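Omora garment handling project
Progress report to the Teluvo fund
Prepared by the project office, Bastos

Summary
The home recording work is behind plan because of a fault in the hand-held grippers. The fingers on some units failed to release when the trigger was let go. Nobody was hurt, but one garment was torn and we stopped recording while we looked into it. We have 2724 usable recordings and have set 200 aside for checking.
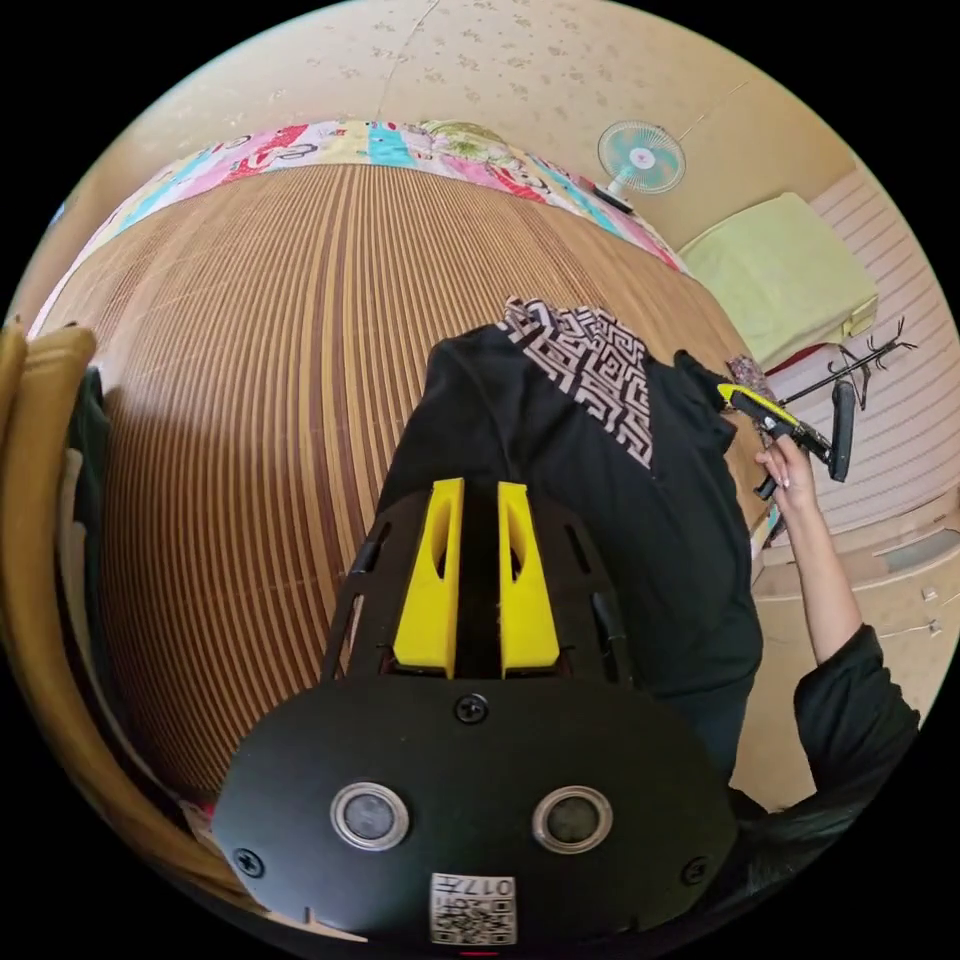
What went wrong
The fault came up while operators were folding loose tops. In three sessions the yellow fingers closed on the cloth and stayed closed. The operator pulled, and on the third occasion a cuff seam gave way. The return spring had moved off its seat and was holding the trigger link part of the way in. It happened more with soft, bunched clothing, where the operator presses the finger tips down into the cloth to get hold of a fold.

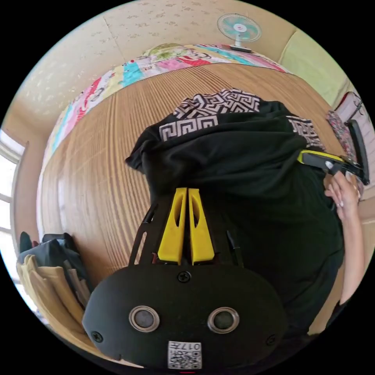 Gala wrote to us after the first notice went out, asking whether a stuck grip could also trap a finger. We tested this on the bench. The closing force is low and a finger can be drawn out, but we agree that the operator should not have to do that with the other hand full. A release tab is now on order for every unit.

The recordings
A sticking gripper also spoils the data. The log shows the trigger as open while the fingers are still holding the cloth, so a robot arm trained on it would learn the wrong moment to let go. The 200 recordings set aside are all from units with the older spring. Each is being watched through by hand – slow work, and the main cause of the delay.

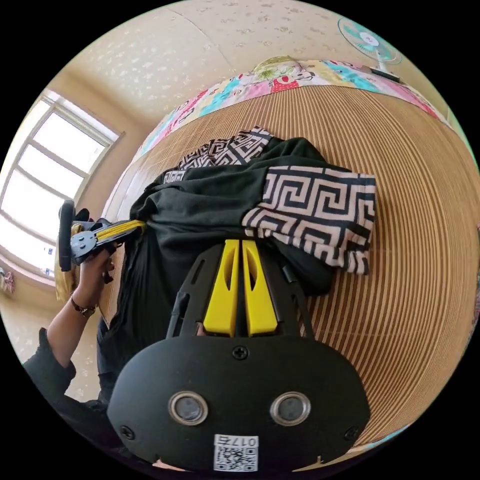 One operator told us that the grip had felt stiff well before it stuck, and that there was no place on the session form to say so. The form now has a line for it. Operators have been told to stop at the first sign of stiffness, put the unit down and leave the garment where it is. They are paid for the full session if they stop for this reason.

Repairs
New springs have been fitted to the units in use and the seat has been made deeper. We open and close each gripper on a folded sleeve before it goes out. The spare units are still waiting for parts, and they stay in the store until those come.

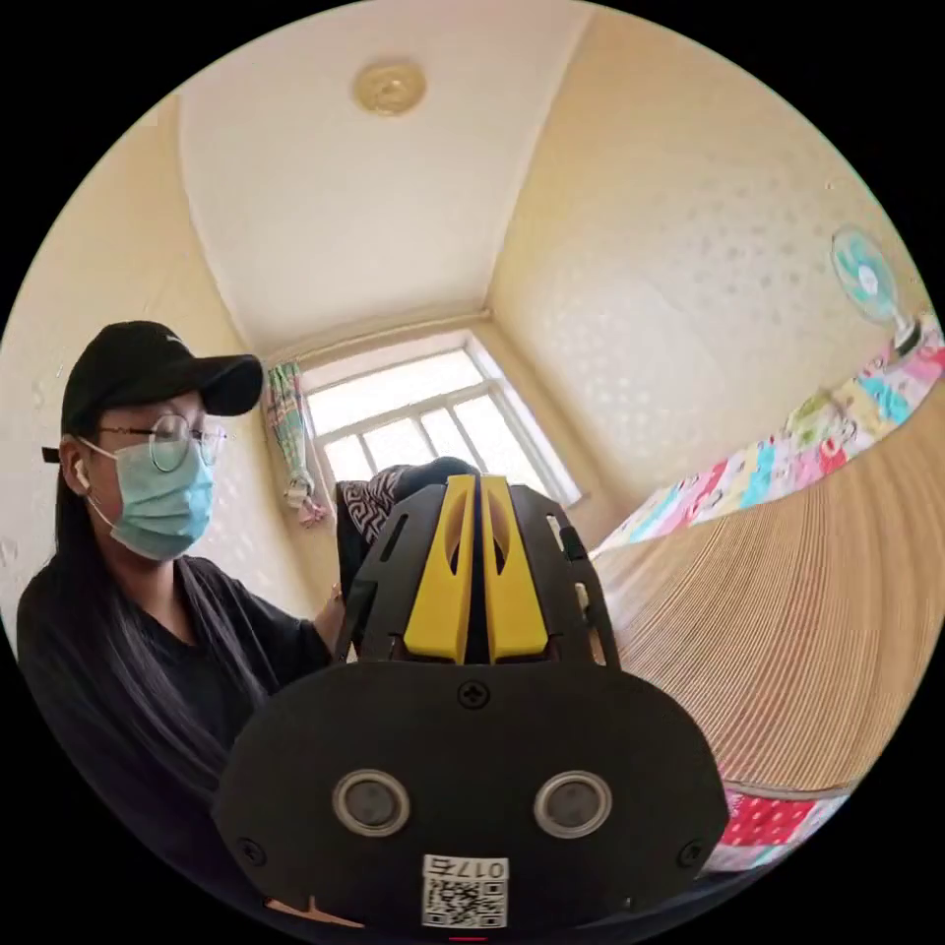

Bastos, October
Recording has restarted with the repaired units and no further sticking has been reported. The torn top has been paid for from the contingency line. We ask the fund to move the next delivery date back by three weeks. No extra money is requested. The checked recordings will be sent separately, with a list of any we have withdrawn.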